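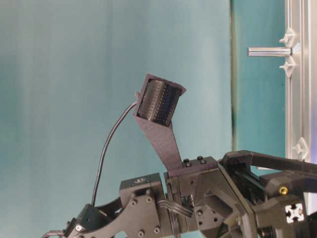 Abb. 1: Handgelenk mit Kamerahalter, Blick von der Seite. Das dünne Kabel läuft links am Halter herunter.

Archiv > lolura-dev > Kalibrierung und Perzeption > Re: Hand-Auge-Transformation driftet nach Werkzeugwechsel

Von: Auður Vigfúsdóttir
An: lolura-dev
Datum: 11/06/2026
Betreff: Re: Hand-Auge-Transformation driftet nach Werkzeugwechsel

Hallo Troels, hallo Liste,

Troels Frandsen schrieb:

> Wir sehen seit dem Update auf den neuen Planer einen Versatz
> zwischen der geschätzten Pose des Zahnrads und der Pose, die der
> Greifer anfährt. Der Versatz ist in der Bildebene der
> Handgelenkkamera konstant, in Basiskoordinaten aber nicht. Er
> dreht sich mit Gelenk 6 mit. Eine neue intrinsische Kalibrierung
> hat nichts gebracht. Bevor ich den Planer zurückrolle: Hat jemand
> die Extrinsik nach dem Umbau des Halters neu bestimmt, oder läuft
> bei allen noch die Datei vom Oktober?
>
> Zweite Frage: Kurex meldet beim Annähern an das Profil gelegentlich
> eine Kollision, die es nicht gibt. Hängt das zusammen?

Zur ersten Frage: Bei uns lief ebenfalls noch die alte Datei. Ein Fehler, der sich mit Gelenk 6 mitdreht und im Kamerabild stehen bleibt, passt zu einer falschen Transformation Flansch–Kamera. Den Planer würde ich vorerst nicht anfassen. Er bekommt eine falsche Zielpose und fährt sie korrekt an.

Ich habe die Extrinsik gestern neu geschätzt. Vorgehen:

1. Autofokus und automatische Belichtung aus, Intrinsik fest.
2. 14 Armposen, Drehachsen möglichst weit gestreut. Reine Translationen helfen bei AX = XB nicht, die Rotation bleibt sonst unterbestimmt.
3. Pro Pose 3 Aufnahmen nach Stillstand, Mittelwert der Eckpunkte.
4. Startwert mit geschlossener Lösung, danach nichtlineare Verfeinerung über den Reprojektionsfehler. Abbruch nach 1,000 Iterationen; die Grenze wurde nicht erreicht.
5. Gegenprobe mit Posen, die nicht in die Schätzung eingegangen sind.

In die Verfeinerung gingen 2,253 Eckpunkte ein. Die Residuen zeigen keine Vorzugsrichtung mehr. Mit der Oktober-Datei auf denselben Daten liegt in der Bildebene ein klarer systematischer Anteil, der sich fast vollständig durch eine Verkippung um die Querachse des Halters erklären lässt.

Zur zweiten Frage: nur mittelbar. Das Kollisionsmodell in Kurex kennt die gegriffene Last als angehängtes Objekt, und dessen Pose wird beim Greifen einmalig aus der Perzeption übernommen. Ist die Extrinsik falsch, sitzt die Scheibe im Modell versetzt am Greifer. Beim Anfahren über das Profil reicht das für eine gemeldete Durchdringung. 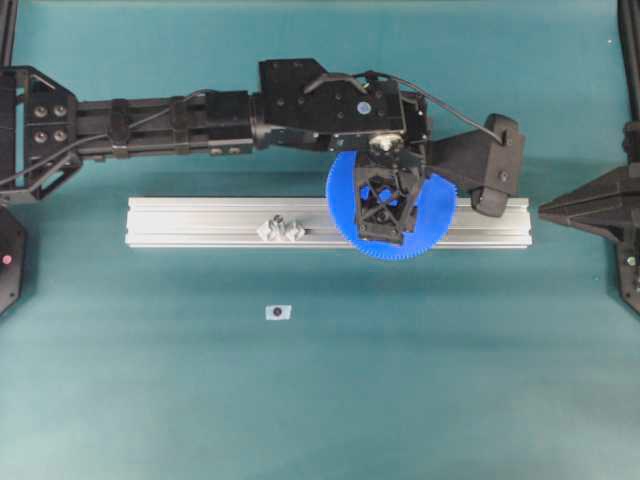 Abb. 2: Gegriffenes Zahnrad über dem Aluminiumprofil, Kopfkamera. Der untere Teil des Zahnkranzes ragt unter den Greifer hinaus.

Dazu kommt ein eigener Fehler im angehängten Objekt. Wir approximieren das Zahnrad mit einem Quader, dessen Kantenlänge aus dem Kopfkreis plus Sicherheitsabstand gebildet wird. Bei senkrecht gehaltener Scheibe stehen die unteren Ecken des Quaders dort, wo real nur Luft ist. Baldur Kirkegaard hat im Zweig fix/attached-geometry auf einen flachen Zylinder umgestellt. Die Achse kommt aus der Greifpose, Default ist die Greifernormale. Bitte prüfen, ob das bei euch stimmt. In Ronddale ist die Konvention für das Greiferkoordinatensystem eine andere, dort muss der Parameter axis gesetzt werden, sonst liegt der Zylinder um 90 Grad verdreht.

Offene Punkte:

- Die Kopfkamera hat ihre eigene Extrinsik zur Basis. Die habe ich nicht angefasst. Wer beide Quellen fusioniert, sollte sie im selben Durchgang prüfen, sonst mittelt der Filter einen korrigierten und einen möglicherweise falschen Wert.
- Der Wächter in Rezende vergleicht nur Zeitstempel und meldet eine veraltete Extrinsik erst beim Neustart. Kofi Adjei wollte eine Prüfsumme über das URDF mit aufnehmen. Kofi, gibt es dazu schon einen Stand?
- Im URDF steht der Halter noch in der alten Geometrie. Für die Kinematik ist das egal, für die Selbstkollision nicht. Kabel sind weiterhin nicht modelliert. Ich würde dafür vorläufig eine Kapsel an der Kabelseite des Halters ansetzen – nicht schön, aber billig in der Abfrage.
- Die Zeitsynchronisation zwischen Gelenkzuständen und Handgelenkkamera habe ich nur im Stillstand betrachtet. Aussagen zur Bewegung lassen sich aus meinen Daten nicht ableiten.

Troels, kannst du deine Aufzeichnung mit der neuen Datei offline durch die Posenschätzung schicken, ohne den Arm zu fahren? Wenn der mitdrehende Anteil verschwindet, ist der Planer aus der Sache heraus. Bleibt ein Rest in Basiskoordinaten, dann bitte die Gelenk-Offsets mitschicken.

Die Datei liegt unter calib/wrist im Hauptzweig, Review durch Ditte Arnardóttir steht noch aus. Bis dahin bitte nicht auf anderen Zellen einspielen, die Werte gelten nur für diesen einen Halter.

Gruß
Auður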